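Ticket 394 — Duplicate place names merged in the gazetteer search
Product: Irkier (place name database)
Opened by: Nuno Loureiro
Assigned to: Joaquim Arruda
Status: Open, waiting for reimport

Nuno Loureiro wrote:

Since the June import, places which share a name are shown as one single place. I search for Tavares and I should receive a list, one line for each town, with the country and the district. Instead I receive one line, and the map pin stands in the sea. I think the program takes the middle point between all of them.

The same happens with Vellell. We have 2 entries for it, the village and the old parish, and their histories are different. Now the text of the parish is printed under the village, and the origin of the name is wrong for both.

What I have tried already:
— cleared the search cache and logged in again
— searched with and without accents
— opened the record by its number and not by its name (this works, the record is correct)

So the data is not lost. Only the search joins them.

Attachments to this ticket: 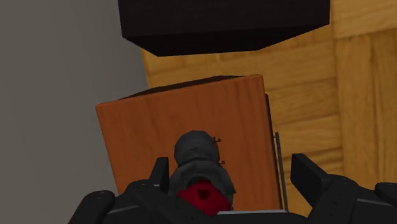 Attachment 1. Cabinet, seen from above.

Joaquim Arruda wrote:

Thank you for the clear report. I can repeat the problem with Tavares but not with Vellell. Could you tell me which language you have selected for the interface? With English I see both Vellell entries, with Portuguese I see one.

The June import changed how we build the key. Before, the key was name plus district plus country. Now it is only name plus country if the district field is empty, and in the Timar file the district field is empty in 210 records. This explains many cases, but it does not explain why Tavares in two countries becomes one.

Nuno Loureiro wrote:

Portuguese. I changed to English and I confirm, Vellell is correct there. Tavares is still wrong.

I also looked at the export. It has 600 lines, as before the import, so I believe the export does not use the same key. Please do not change the export while you repair the search, our printed index depends on it. 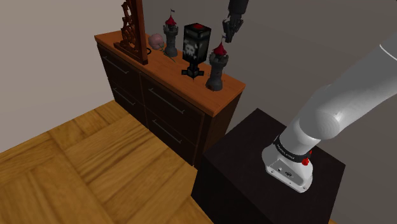 One more thing I forgot to write in my first message. The field "named after" is also affected. If a town overseas was named after an older town, the link now goes back to the same page, so the place appears to be named after itself. A reader wrote to us to complain and he was right.

Joaquim Arruda wrote:

Update, 6 July 2026. I found the second cause. The country code was read from the wrong column in the Timar file, so the towns received the same code when they are in different countries. The "named after" link uses the same key and this is the reason it turns back to itself.

Steps for the repair:
1. Correct the column in the import settings (done)
2. Fill the empty districts from the old backup (done on the test server)
3. Import the Timar file again
4. Rebuild the search in both languages

I will not touch the export. Until step 4 is finished, please open the records by number, and do not save any record which you reached by the search — it could write the wrong text over the good one.

Nuno Loureiro wrote:

Understood. I saved one record yesterday before I read this, the Vellell parish. Can you restore it from the backup also?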